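Saturday, bench 2

Breakfast set task, teleop. Byung-chul on the leader arms until lunch, me after that. Eun-seong resetting between takes.

Started late. The right leader arm had the wrist offset again and Byung-chul had to re-zero it twice before the follower agreed with him. If it does it a third time I want the encoder cable swapped before we record anything else. Han-gyeol has spares in the Numow box.

Task as written on the sheet: lid in one hand, plush food in the other, food goes into the green pot, lid goes on after. The operator may start with either hand but must not put the lid down on the griddle cover. We had let that slide earlier in May and the policy picked it up as a habit, so those takes are out of the Dewan set.

Speed is still the main difference between us. Byung-chul moves the food across in one go and slows only over the pot. I stop halfway to check my grip, and you can see the stop in the joint plots as a flat bit. Elsa would like the pauses gone. Young-sook thinks a few are harmless as long as they don't all come at the same spot. Left them in and tagged them "pause" so either of them can filter.

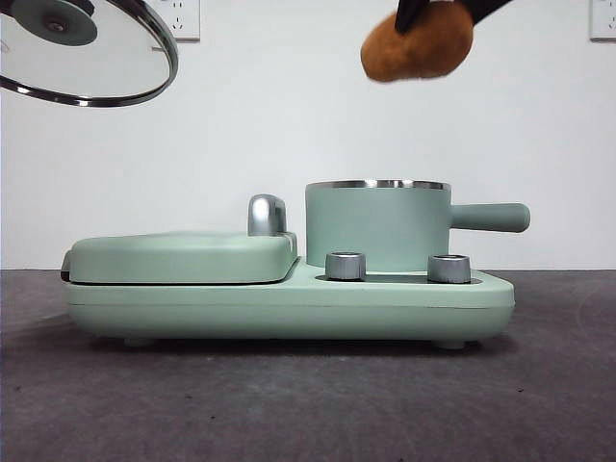
Grip force on the plush: turned down one step after lunch. At the old setting the fingers sank in and the thing stayed stuck to one of them on release, so I was shaking the wrist to get it off. Shaking is not something we want copied. Released cleanly at the lower setting, apart from 2 takes where I opened too early and it bounced off the rim. Both marked as fails and kept.

The lid is harder. Coming in level works badly because the operator can't judge the height from the side view. Tilting it and letting the near edge touch first is easier, then lower the rest. Byung-chul does this without thinking. I have added it to the operator notes for Nevadlow, since they start on the same task next.

Logger dropped out once, 5 takes lost. Restarted it and moved the buffer to 800.

To do: wrist cable. Ask Elsa if the knobs are in the next task or not. Charge the pedal.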